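Trestton Shared Workshop — Bench Notebook
October, entry begun 14:00

Subject: handheld gripper pair, shirt folding trials

The second handheld gripper was assembled this morning and is now in service with the first. Both units carry soft finger pads. The pads on the first unit were bonded again after one lifted at the corner during the previous session. Adhesive used: Borik two-part, left to cure for 6 hours.

Work today was confined to sleeves. The dark gray short-sleeved shirt is laid face up with the collar open toward the back of the table, and one sleeve is raised before the fold is attempted. Trials in which the placket shifts off center are to be logged as failed.
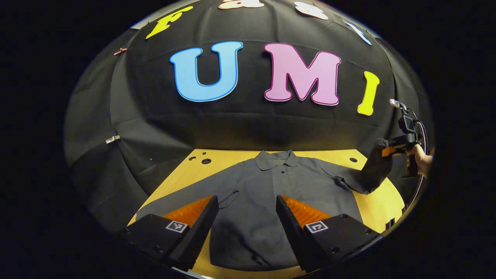 Chaudhary asked whether the pads should be cut narrower before any more trials are recorded, as wide pads tend to take up two layers of cloth at the cuff. The point is accepted in part. A narrower set will be printed, but the present pads will remain on until the current series is complete, so that the results can be compared.

Target for the series is up to 200 folds. Three operators have been trained. Spare screws for the finger housings are in the Fundberg drawer — please record any that are taken.

Outstanding: cable strain relief on the second unit; label for the charging shelf.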